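Who Wrote Your Rulebook? Speaker notes, Saskia Mudgway

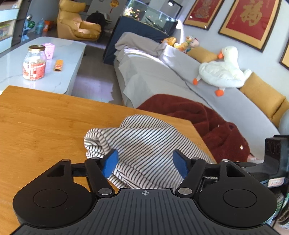
Slide 2. Start with the Skiltgate guideline. Read the first clause out loud, slowly: "Demonstrations shall be performed consistently." Ask the room what consistently means. Wait. Somebody will say "same speed." Somebody else will say "same grasp." Both are in the spec if you squint.

My gripe is that we write these rules at a desk and then hand them to a person holding a gripper over a piece of cloth. Cloth doesn't read. You can grab it by a fold or by an edge, and the guideline has one line on fabric, copied from the line on boxes.

Slide 3. The numbers. Drisham's checklist had 62 items when Pascal Görtz and I went through it in December. We could find a reason on paper for 18. (Pause here, people like to write this down.) I'm not saying the other items are wrong. I'm saying I can't tell, and neither could the people who signed it.

Slide 4. Home settings. Most of our rules assume a cleared bench. Real living rooms have sofas with blankets on them and snacks on the coffee table. Should the operator tidy up first? Ostermann says yes, Skarmont says never. Each calls its own answer best practice. I would like to see either of them show a test.

What I'd keep, if pushed:
Write down what counts as a failed grasp before anyone starts.
Don't delete the failures.
Check the finger pads at the start of every session and log it.
Two people review a rule before it goes in, and one of them has to have held the tool.

Slide 5. Skip if running late. The certification badge story, short version only. Don't name the auditor.

Questions. Pascal takes anything on logging. If asked whether standards are a waste of time: no, but I want dates on them, and a name to call.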